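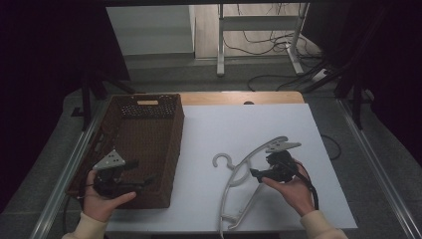 Fig. 1. White plastic hanger and wicker basket at the sorting table.

Unit 9: Hangers, Baskets and the Sorting Table
Housekeeping and Linen Care, Monday section
Instructor: Naveed Marwat

Last week we covered folding. This week is about what happens to hangers once the clothes are off them. In most closets they end up on the floor or hooked together in a knot.

Key points

The work surface. Use a flat, light-colored board on top of the table. Cracks and bent hooks are easier to spot against white. Clear everything else off the board before you start.

The basket. It goes to one side of the board, never on it. An open-topped rectangular basket like the one in Fig. 1 suits hangers better than a round one, and the handle slot in the wall lets you carry it without gripping the rim. Wicker can snag knits -- line it if you plan to use it for sweaters later.

Laying out. Place one hanger flat at a time. Check the hook, then both arms, then the bottom bar. The bar is where thin plastic tends to split.

Picking up. Lift by the arm, close to the end. Lifting by the hook swings the bar into whatever is beside it.

Putting away. All hooks point the same direction. Stop when the hooks reach the rim.

Worked case: Skelstead guest house

The linen room at Skelstead held 3,667 hangers at its last stock check. Of these, 295 were set aside as damaged, mostly split bars. The rest were bundled in lots of 100, with the last lot short. Work out the number of full bundles and the size of the short one, and bring your figures to class.

Reading: Navickas, chapter on closet storage. Skip the section on wire hangers -- we get to those in Unit 10.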